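Wastwood Robotics Club — Helpdesk
Ticket 386: Filip will not fetch the blue file
Opened by: Tâm Phí
Assigned to: Zixuan Pan
Priority: High (set by Tâm), Low (set by everyone else)
Status: Open, sulking

What is going wrong

The task for the student showcase is "fetch a file from the cupboard". Filip opens both doors like a butler, leans in, and then reports SHELF NOT FOUND. The shelf is at the height it has been at all term. I have measured it, twice, on my knees, with a ruler borrowed from Bianca that she would now like back.

Steps to repeat it

1. Start Filip from the saved pose, facing the cupboard, blue files on the shelf.
2. Run fetch_file with the default settings.
3. Wait for both doors to be open and for the arms to come down either side.

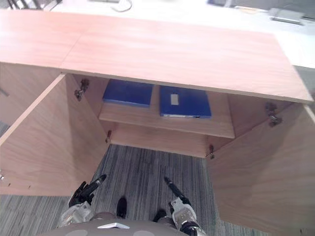

4. Read the error. Say something unsuitable for a ticket.

What I have tried

Restarting. Restarting with more feeling. Swapping the grasp settings for the ones Ikar used in August, which gave the same error in a different colour. I also cleared the old map and made a new one, and that took up most of the afternoon and changed nothing.

Log, December 16, 2020

Run 1: SHELF NOT FOUND.
Run 2: SHELF NOT FOUND.
Run 3: I turned off the shelf check altogether, on the grounds that a robot with no opinion about shelves cannot be wrong about them. No error. The right arm went up to the files and the left hand stayed down by the floor, so at least one of them had read the plan.

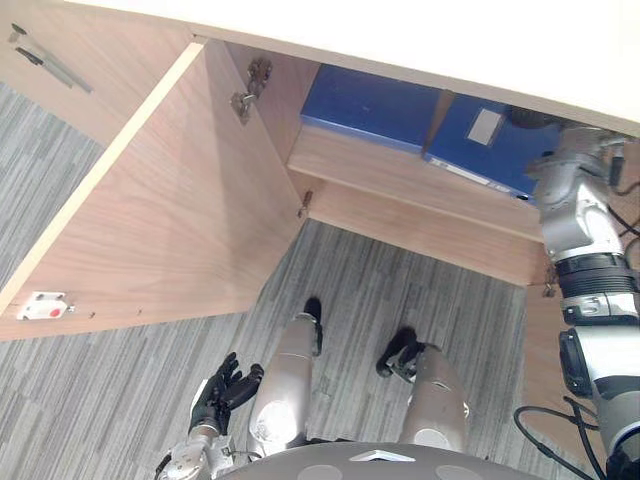
Zixuan Pan: Please turn the shelf check back on before Aurelia sees this. It is there so that Filip doesn't put his knuckles through the furniture. Can you send me the depth settings? I think the minimum height is wrong. The cupboard has no floor, so the check looks straight through to the carpet, takes that as the bottom of the cupboard, and then decides the real shelf is far too high to be a shelf.

Tâm Phí: Check is back on. Minimum is 19, maximum is 508, both in millimetres, both measured from "base". Base of what, the file doesn't say.

Zixuan Pan: Base of the cupboard in the old club room, I'd bet. That one had a bottom board. Set the base by hand to the lower edge of the back panel and ignore anything below it. Then swap the arms over in the plan, left to lift and right to keep clear, and run it slowly.

Tâm Phí: Done, and on the slow setting, which gives you time to reconsider your choice of course. Run 4 went through the shelf check without a murmur. Left hand on the file, right hand up and out of the way as asked.

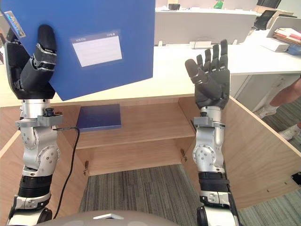
Run 4: blue file in the left hand, right hand empty.

Zixuan Pan: Good. Save those settings under a new name, please, and do not call it "final".

Tâm Phí: Saved as final_2.

Aurelia Neagu: I have seen this. Who turned off the shelf check?

Tâm Phí: It is on now.

Aurelia Neagu: That was not the question. Leave the ticket open until it has done three slow runs in a row with the check on, then three at normal speed. And somebody write down what "base" means.

Still to do

Three slow runs (Tâm)
Three normal runs (Tâm, with Zixuan on the stop button)
Putting the file back, a separate task which we have not started — see ticket 387
Return ruler to Bianca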